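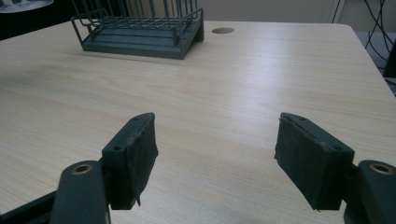
## Keeping the table

I came close to replacing this table in August. The pale top shows the glare from the window, and I wanted something darker. Then I priced a new one at Tapley and came home again.

So it stays. The light grain suits the room well enough, and crumbs are easy to spot. I wipe it down after supper with a damp cloth - no polish. Colin Tunstall wants it if I change my mind, and he has asked 3 times.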